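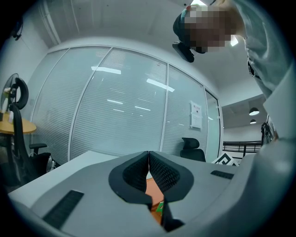
Brirenlow Puzzle Swap: Your Questions

Hi, I'm Bimla Nishad and I run the swap from my house in Watthorpe. I get a lot of the same emails (which I love, please keep writing!) so I've put my usual replies on one page.

How does the swap work?

You mail me a jigsaw puzzle you're done with, and I mail you one you haven't done. You tell me what you like and what you can't stand, and I pick. If you send two, you get two. I try to match piece counts, so a big landscape won't get you a tiny kitten in return unless you asked for a tiny kitten.

Do I get to choose the exact puzzle?

You can ask! The list goes up on the site at the start of each month and I update it when I remember. Popular ones go fast, especially anything with bookshops or bakeries on it. Give me a first pick and a couple of backups and I'll do my best.

What does it cost?

There's a $2 handling fee per swap plus your own postage. The fee covers tape, labels and the endless zip bags. I pay the postage on the one coming back to you, up to the regular size. Oversize boxes are extra, and I'll email you the price before I send anything.

How many puzzles do you have?

2,339 at the last count, and yes, my husband would like the spare bedroom back. A few of those are doubles.

What's the smallest size you take?

100 pieces. I used to take the little wooden toddler ones too, but they're heavy to mail and they came back chewed. Try a local playgroup, they'll be thrilled.

Do you check every puzzle for missing pieces?

No, I'd never get anything else done. I go by what the sender writes on the slip. Please put "complete," "one missing" or "haven't counted" and sign your initials. If you know which piece is gone, tell me where it goes (top left corner, the dog's ear, whatever) and the next person can decide if they mind. Plenty of people don't!

I got one with a missing piece and the slip said complete. Now what?

Write and tell me. Your next swap is free of the handling fee, and I'll fix the slip. I also keep a jar of stray pieces, 364 of them right now, and every so often one finds its way home. Last December I matched a bit of lighthouse that had been in there for ages and I did a small dance in the hallway.

How should I pack mine?

Pieces in a zip bag, air squeezed out, bag in the puzzle box, box in a mailing carton. Tape the puzzle box with paper tape if you can, since the clear kind rips the picture off. Fold the poster if there is one. Don't wrap a rubber band around the box, it dents the lid.
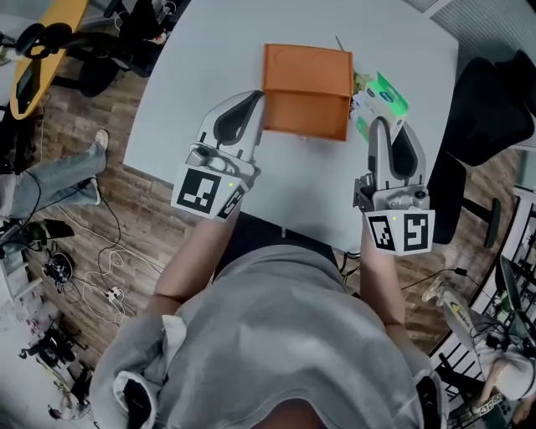
An orange cardboard box, open at the top.

My puzzle box is falling apart. Can I still send it?

Sure. Cut out the picture from the lid, slip it in the bag with the pieces, and use any sturdy box you have. I've had puzzles arrive in shoe boxes and cookie tins and they went right back out the door.

Which brands do you like best?

Oh, don't get me started. For a snug fit I'd go with Bondetti, you can pick up a finished section and it stays together. Kashyap puzzles are looser but the colors are gorgeous, and their odd-shaped edge pieces drive me nuts in a good way. If you're swapping a Kashyap, keep the little shape guide with it, please!

Can I send one I've glued?

No! Sorry. Hang it on the wall and enjoy it.

Do you have a smoke-free or pet-free shelf?

Smoke-free, yes. I won't take anything that smells of smoke, and I air out the musty ones or pass on them. Pet-free I can't promise. I have a cat, and so do most of my swappers.

How long does it take?

I pack orders in the evening, after 7, and drop them at the Watthorpe post office the next morning it's open. Add whatever the mail takes at your end. December is slow for everybody, so get yours in early if you want something for the holidays.

Can I just donate?

Yes, and thank you! Mark the box "gift" and I'll put a note on the slip with your first name, or leave it off if you're shy.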